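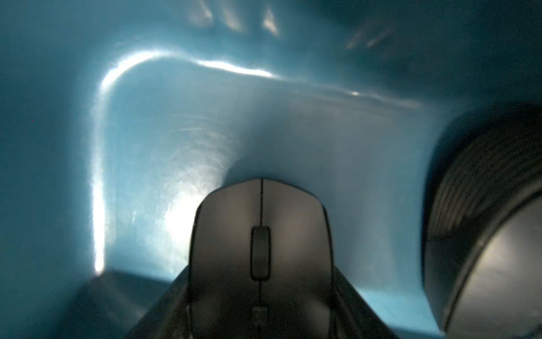

Last changed in December, 4:40 pm

Grerkmont Swap

The Grerkmont Swap is a twice-yearly exchange of used household goods held in the old rail sheds at Grerkmont, a river town best known otherwise for its pears and its very steep main street. No money changes hands at the tables. Visitors bring things they no longer want, receive wooden tokens for them, and spend the tokens on things other people have brought. The swap runs in spring and again in December, and the winter one is by far the bigger and noisier of the two.

People who know flea markets often expect something similar and are surprised by how different it feels. There is very little haggling, the stalls have no owners, and a person may well find their own donated lamp going out the door under a stranger's arm ten minutes after handing it in, which regulars consider one of the great pleasures of the day.

Name

The event was first called the Kurkano Exchange, after Kurkano Street, where the earliest swaps were held on the sidewalk outside a bakery. Older residents still say "going down to Kurkano" when they mean the swap, even though it moved across the river long ago and Kurkano Street is now mostly dentists. The present name appeared on posters in the first year at the sheds. The token itself is called a jusach (plural jusachs), after the Jusach sawmill, whose offcuts were used to make the first batch.

History

The swap began as a children's clothing exchange. Parents in the streets near the bakery had been passing coats and boots from family to family for years, and the baker's wife suggested doing it all on one morning so that everyone could see what was there. The first gathering drew 13 families. Toys crept in the next time, then kitchen goods, then a wardrobe that blocked the bakery door until lunch.

The wardrobe matters more than it might seem. It was the first item that was plainly worth more than a coat, and it set off a long argument over whether straight one-for-one trading could go on. Several people offered armfuls of small things for it. In the end it went to a couple who gave a bicycle and a promise of jam, and the tokens were brought in at the following swap.

The move to the rail sheds came when the street could no longer be closed to traffic. The sheds had stood empty since the freight line was cut back, and they suited the swap wonderfully: long, high, dry, and with wide doors on both sides so that goods come in from the yard and leave toward the river. The loading platform, which is at exactly the right height for the tail of a pickup, is still used for furniture. At the most recent December swap, 411 households handed in goods.

How it works

Goods are handed in during the evening before the swap and for the first hour of the morning. At the intake tables each item gets a quick look and a value in jusachs. Values are painted on a long board that hangs over the tables, and people have been known to read it from end to end for fun. A paperback is worth one jusach, a winter coat four, a working toaster three, a dining chair five. Anything not on the board is settled between the visitor and whoever is at the table, and the table's word stands.

Tokens keep their value from one swap to the next. This was not always so. In the early years they expired at closing time, and the last half hour turned into a stampede in which people grabbed fondue sets they had no use for. Once tokens could be saved, the end of the day became much calmer and fewer fondue sets came back.

A household may carry over up to 50 jusachs. The limit was brought in after one family saved for several years and then cleared out most of the furniture in a single morning, entirely within the rules and to general admiration.

Tables and sections

The layout of the sheds has hardly changed and is known by heart to regulars. Clothing takes the whole north side, sorted by size on rails borrowed from the school theater. Books and records share the middle, with a row of chairs that is always full. Kitchen goods stand nearest the river doors, where the light is best for checking glasses for chips.

The electrical section is a later addition and a lively one. Lamps, radios, fans, keyboards, mice, chargers and coffee makers go out on long benches with power strips running underneath, and anyone may plug in an item before choosing it. Items that fail go to the "hopeful" shelf, where they cost nothing at all. Some visitors head straight for it. A good part of the shelf returns at the next swap in working order, and the person who fixed an item earns its full value, so a patient hand with a soldering iron can do very well here.

Small computer parts caused trouble for years because they got separated from the things they belonged with. Wireless mice came in without receivers, receivers came in alone, and power adapters of every voltage ended up knotted together like seaweed. The present habit is to tape the parts together at intake and to keep unmatched adapters in a drawer of their own, labeled by plug size. Matching an orphan adapter to an orphan device earns a jusach and usually a small cheer.

The garden section is outdoors whatever the weather. Spring brings seedlings, pots and rhubarb crowns. In December it is mainly tools, firewood and the famous crates of windfall pears, which have no value in tokens and are simply taken.

The pear table

Pears are a story of their own. The orchards above the town grow a hard, russet cooking pear that keeps through the winter and is close to inedible raw. It is known locally as the Geagea, after the family that planted the first rows. Baked slowly with butter it turns a deep pink and tastes something like quince, and there is a strong case that it is the best thing about Grerkmont in winter.

Growers began bringing their windfalls to the December swap to get rid of them, and visitors began bringing back what they had cooked. The pear table now holds tarts, pickles, chutneys, a dark pear butter eaten with sheep's cheese, and a dumpling that divides opinion. At one recent swap it held 74 different jars. Jars are swapped only for other jars, and this is the one corner of the event where the old one-for-one rule is still kept.

Customs

A brass handbell from the freight office is rung to open the doors and again at closing. Between the bells, some habits are followed so closely that newcomers take them for rules:

Nobody holds an item for a friend who has not yet arrived.
Children under school age choose one toy free, and choose it first.
Board games are counted out on the table by the person taking them, and any missing pieces are written inside the lid.
Anything with a name sewn in keeps the name. Some coats carry four or five, one under another, and a coat with a long list is thought to be lucky.

The sewn names have drawn the interest of local historians. Afaf Nseir, a textile teacher at the Grerkmont school, has traced several coats through their labels and found that one navy duffel went around the same three streets for most of its life before being cut down into a vest. Her notes hang in the school entrance with swatches of the cloth, and they make wonderful reading.

Influence

Towns farther down the river have tried swaps of their own, with mixed results. Two of them still run. One uses printed paper tickets, and the other has dropped tokens altogether and asks people to take what they need. Both send a table to Grerkmont in December, usually of books.

The swap has also had a quiet effect on the town's shops. The hardware store stocks replacement lamp cords and chair feet in far greater variety than a town this size would normally support, and the shoe repairer takes on extra help in the weeks after each swap. The secondhand bookshop, which might have been expected to suffer, reports its busiest days on either side of the event.

Maëlys Bouvier's walking guide to the valley gives the swap a full chapter, along with a map of the sheds and a recipe for the pear butter. The recipe leaves out the bay leaf, an omission still brought up at the pear table every winter.

Getting there

The sheds are across the footbridge from the bus station. Drivers dropping off furniture use the yard entrance on the orchard side, which is one-way on swap days. The footbridge is closed to bicycles while the doors are open, and there are racks at both ends.

See also

Kurkano Street
Geagea pear
Jusach sawmill
Clothing exchange
Local token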